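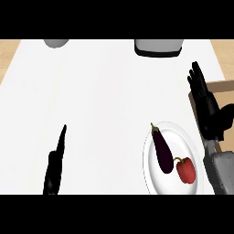 Clodano's Frozen Kulfi Goes on Sale, and I Couldn't Be Happier

2 April 2020

Hi, I'm Iraís Becerra, and I run the kitchen at Clodano. We make milk sweets, and as of today we also make kulfi! Our first batch is 2,200 sticks and every one of them is going out to grocery freezers this week.

If you haven't had kulfi, think of ice cream that skipped the churning. We simmer whole milk slowly until it's thick and a little caramel-colored, stir in sugar and ground cardamom, then pour it into molds and freeze it. No air gets whipped in, so it's dense and it melts slowly (good news if you eat as slowly as my business partner, Tanveer Rind).

Tanveer grew up on the pistachio kind and would have been happy to stop there. I wanted more. So we're starting with six flavors: pistachio, mango, rose, saffron, plain malai and a coffee one that I pushed for all through January. The coffee took the most work. Our early tries were bitter, and then for a while they were so sweet you couldn't taste any coffee at all. I love where it ended up.

"I told Iraís I'd try the coffee once, to be polite," says Tanveer. "I've had it after dinner every night since."

All six flavors are made with milk, and the pistachio and saffron ones contain nuts, so please read the label if that matters in your house. Keep them in the coldest part of your freezer and give them a couple of minutes on the counter before you bite in. My favorite way to serve the plain malai is sliced into coins with chopped mango on top, but straight off the stick is fine too!

You'll find the kulfi in single sticks and boxes of four, next to our other sweets. Store owners who want to carry it, or writers who'd like to taste it, can ask for Mared Kemeys at the Clodano office.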